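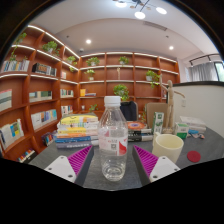
Skerner opens its doors to visitors every June, and the parking lot fills up before 9 a.m., mostly with people who sell bearings. I sell nothing, which got me a paper badge and a seat at the back.

The morning was conveyors. After coffee they let us into the pick-and-place bay, where a Bruletti cell moves parts from one tray to another behind a fence that comes up to my chin. It had a sign reading 147 days without a stoppage. By 10:40 it needed a new sign.

What happened, as far as I could follow: the gripper closed on a part, the air pressure sagged, and the fingers stayed where they were while the controller decided they had opened. The arm then set off for the next pick with the first part still in hand. It pressed one into the other, thought about it, and pressed harder. The force limit should have tripped at 100 newtons. Someone had raised it in the spring to get rid of nuisance stops, and it had certainly gotten rid of those.

The light curtain did its job when an operator reached in, and everything went dead in a hurry. Restarting took longer. There are 5 steps on the laminated card, and step 2 refers to a key that lives in another building.

To Skerner's credit, they didn't hustle us off to the cookies. The line lead put the fault log up on the big screen and read it out. The jaw sensor had been reporting "open" on and off for most of the shift. The alarm was set to go to a Grusent tablet, and the tablet was in a drawer, charging.

The afternoon talk was by a team from Leitão, on soft finger pads and how little squeeze you need to hold something light. Good talk, and attentively received. Most of the questions were about air pressure.

The limit is back down now, they told us on the way out. Visitors should bring their own earplugs - the free ones were gone by lunch - and park on the north side.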